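Wuvcombe workshop records hand movements to teach a sorting system

March 2024

A small team in Wuvcombe has finished the first part of its recordings for Tiltton, a learning system that should one day put small parts into the correct compartments. The recordings were made by people with hand-held grippers at a light wooden table, and the total is now 3,542 examples.

Each example is one short task. A person holds a gripper in each hand, takes up a part, carries it over the table and lets it go in the right place. Then the table is set again and the next person starts. The team has 8 people for this work, and they change places every half hour, so the system does not learn the habits of one pair of hands only.

The method was taken over from a partner group in Bragança, which tried it first in February with a smaller table and fewer tasks. In Wuvcombe the list of tasks was made longer. There are now five of them, and the most difficult is the one where both hands must work at the same time. It takes more practice than the others, and many of the early attempts at it were removed from the collection.

Not every recording is kept. When a part falls on the floor, the attempt is marked and stored separately. The team did not decide yet if these failed attempts will be used for training. The table is wiped between two tasks, and the grippers are checked at the beginning of each shift.
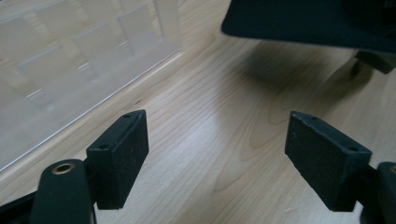
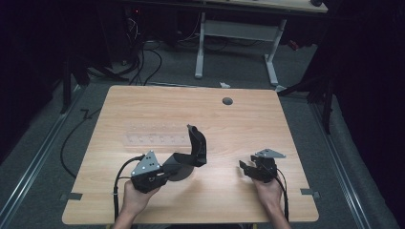
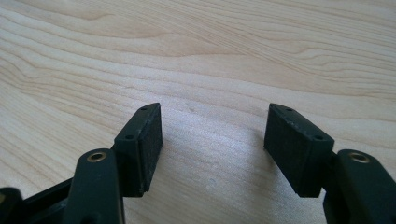
Grippers at the wooden table in Wuvcombe.

Kurkov replied under the first notice of the project that the number of examples matters less to him than the variety. He wrote that five tasks at one table will teach a system very well how to work at that table, and he asked if the team could repeat a part of the recordings in another room, with other light and with a surface of another color. He would also keep the failed attempts, "as long as they are labeled with care, because a wrong label costs more than a missing one."

The team answered that a second table is planned, and that the partners in Bragança have offered to record the same five tasks in their own rooms. The two collections will be compared before they are put together.

The next recordings in Wuvcombe will take four weeks. People who wish to take part can write to the workshop. Experience with machines is not required, but new participants must do a practice shift first, and the examples from this shift are not counted.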